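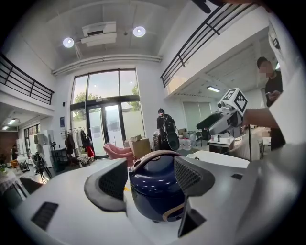
Navy pot with the tan band, lid on, between the padded fingers.

May 22, 2019

Wirnelano donations cap, second pass on the influence claim

Spent the morning on the Bositz report again. Their claim, in case anyone reads this later without the background: a postcard campaign by the Mota group got the Wirnelano council to drop its cap on political donations. Every newspaper piece I have found repeats it, and so does Mota itself, which ought to make us more suspicious and seems to have had the opposite effect on everybody. A lobby group has every reason to say its lobbying works. So does the consultancy that sells advice on lobbying.

What we have:
Voting records for both readings, 36 councillors, complete.
2000 postcards, scanned, with ward codes on most of them.
Minutes of the finance sub-group, patchy. Two meetings missing, both in December. Have asked again.
No diaries, no call logs. We will not get these.

Bositz says 15 councillors "moved" between first and second reading. I went back to the voting sheets to see what counts as moving. Several of those were absent at first reading and voted against the cap at second. Absent to against is a change in the spreadsheet, but I don't see how you get from there to a change of mind. At least two had spoken against the cap in the chamber the year before. Bositz has them down as persuaded.

Redid the coding with three columns (voted both times and switched, absent once, abstained once) and kept them apart. Keabetswe thinks abstentions should be counted as half a move. I don't like it, half of what? But I have left a column for her version so we can compare.

Postcards by ward next. If the cards did the work, you would expect more switching where more cards came from. Ran the shuffle test in Brela, 2000 shuffles, seed is in the run log. The real figure sits comfortably in the middle of the pile. It is not even leaning in the helpful direction. Before anyone gets pleased about that: the number of true switchers is small, and a test like this would miss a modest effect nine times in ten. So it does not show that the cards did nothing. It shows that Bositz could not have known what they say they know, at least from these data, and they cite no others.

Brela grumble: it silently drops rows with a blank ward code. Found this only because the totals at the bottom of the output didn't match the scan index. Reran with blanks kept as their own group. Same picture, but I would like the default changed, and I would like to know how many of our older runs had this problem. Pravesh to check the ones from the transport consultation.

Pravesh Oosthuizen's objection, which he made at some length over lunch and which I think is fair: we are looking for pressure at the wrong end. Postcards are what a campaign does in public. If Mota had any pull it would have been in the sub-group, where the wording of the second draft was changed before anybody voted on it. The clause on loans goes missing between drafts and the minutes do not say who asked. That is interesting. It is also the sort of gap into which people pour whatever they already believed about who runs the council, and I told him so. A missing clause and two missing sets of minutes can be a fix, or a clerk who was off sick.

Keabetswe Venter read the postcards themselves (a sample, I should say, she has not read the lot). Most carry the printed text and nothing else. A few have additions in handwriting, and some of those are in favour of the cap, the sender having crossed out the printed message. Bositz counts every card as a card against. Not a large number, but it tells you how hard they looked.

Things I am not happy with on our own side:
The ward code is the sender's ward, and we treat it as if the card went to that ward's councillor. The address side was not scanned for all of them.
I knew what I expected before I ran anything. Keabetswe should recode the switchers blind, from the sheets, without my columns.
"No effect" has crept into the draft heading. Change to "no evidence either way" and leave it there, however dull it looks.

Still to do: chase minutes, address sides, blind recode. Email Bositz for their coding sheet. I have asked once and got a brochure.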